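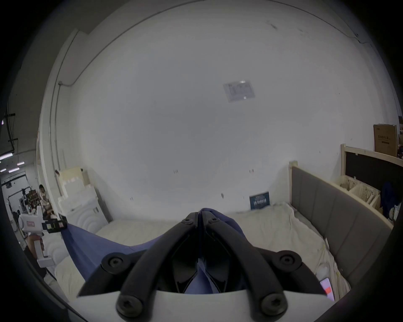 # Minutes – residents' meeting, Plaststead House

Date: 10/13/25
Place: ground floor common room
Chair: Pádraig Horgan
Minutes: Aidan Mac an tSaoi

## 1. Minutes of the last meeting

The minutes were accepted with one correction. In item 4 the word "boiler" should be "pump". I have changed it in the copy in the green folder.

## 2. Bed linen and the laundry contract

The contract with Plulness for washing the sheets ends in February. Pádraig read out their new offer. The price per bag goes up by 10 percent, and the bags will be collected every second week, as now.

Several residents were not happy with the price. One resident from the third floor asked if we could wash the sheets ourselves in the basement. Pádraig answered that we have only two machines and they are already full most evenings. Drying is also a problem in winter, when people hang wet things in the corridor and the walls get damp.

Another question was about fitted sheets. Plulness sends flat sheets only, and on the newer mattresses they come loose during the night. Pádraig will ask if fitted sheets are possible and what they cost.

It was agreed:

- to ask Plulness for the old price for one more year
- to ask Costatness for a second offer, so that we can compare
- that residents who use their own sheets can leave the contract, if they say so in writing before February

Vote: all in favor, with 3 persons not voting.

## 3. Hot water in the mornings

McGrath came to look at the pump and changed one valve. The residents on the top floor reported that the water is better before seven, but after that it is still only warm. The residents on the first floor have no complaint.

There was a long discussion about showers. A proposal to make a timetable was not supported. Pádraig asked everybody to write down the time and the floor when the water is not hot, on the paper beside the mailboxes. McGrath wants this information before they come again. The first visit was covered by the guarantee – for the second one we do not know yet.

## 4. Bicycle room

The lock is repaired. New keys cost 40 dollars, and this is more than most of us expected. The meeting asked if a number lock would be cheaper in the long run. Aidan will find out.

There are still bicycles in the room which do not seem to belong to anyone in the house. A note will be put on each of them. If there is no answer after one month, they will be moved to the yard under the roof. Pádraig does not want to give them away before he has spoken with the owner of the building.

## 5. Noise

The quiet hours stay as they are, from ten in the evening. It was asked that people do not move furniture after this time, also when they are only moving in. One resident apologized for the evening with the wardrobe and this was accepted.

## 6. Other matters

- The light on the back stairs goes off too early. To be reported to the owner.
- The kitchen on the second floor needs a new kettle. Approved.
- A resident asked if it is allowed to keep a small bird. The house rules speak only about dogs and cats. Moved to the next meeting.

## Tasks

- Pádraig: letter to Plulness, request to Costatness, stair light, question about the bicycles
- Aidan: price of a number lock, notes for the bicycles, kettle

The date of the next meeting will be put on the board near the entrance. Points for the agenda can be given to Aidan on paper or by message.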